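Bedroom tips from our simulated tidying tests

We let the Skino planner practise in rendered bedrooms. The polka-dot bed with the teddy bear is one of 29 rooms. 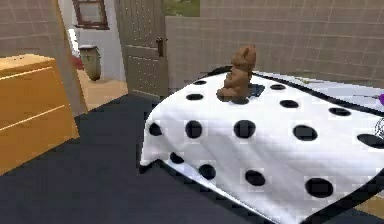
What worked at home too

Clear the bed first, then pull the cover straight. In 200 trial runs this order needed fewer corrections – the planner lost 40 runs when it began with the cover. Put soft toys on the dresser until the bed is made, and keep the doorway free.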